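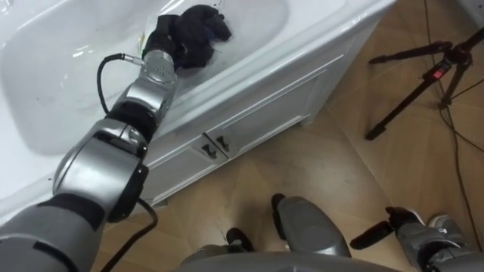 Left arm with a dark cloth on the rim of the sink, bathroom task.

Flerby Bathroom Set – equipment and budget notes

This README covers what we bought, what we put off and what we would order for a second site. The recordings themselves are described in the data card in the parent folder.

Contents
costs.csv – one row per purchase, with supplier, lead time and whether it was replaced
episodes.csv – 300 episodes, 200 of them wiping tasks
plan.txt – draft order for the Woldemariam site

What was budgeted
The two arms and the base came out of the Prakance equipment line and are not counted here. Everything else was paid from a running fund of £1,000: cloths, spare cables, cable clips, gripper pads, floor tape and a second tripod. We spent more than we planned on cables and less on cloths.

Cables
Order these first. The cable beside the forearm needs enough slack for the elbow to bend fully, and the length we bought at the start was too short. Trustside quoted 16 working days for replacements. Keep two spares per arm on the shelf.

Cloths
Dark cotton, bought in packs. They show up well against white porcelain, but small bits of lint do too. Microfibre is in the plan for the next order and has not been tried.

Tripods
Check the leg spread against the floor space before buying. A full-size tripod takes up a lot of a small bathroom, and the base has to turn somewhere.

Not yet bought
Waterproof sleeves for the wrists. No running water is used in this set, so they were left until the July order. Any site that plans rinsing tasks should add them from the start.

Known gaps
Delivery charges are missing from the first few rows of costs.csv. Staff time is not included anywhere. Prices are as paid, with VAT.

Licence
Cost sheets are for use within the project – ask before passing them on.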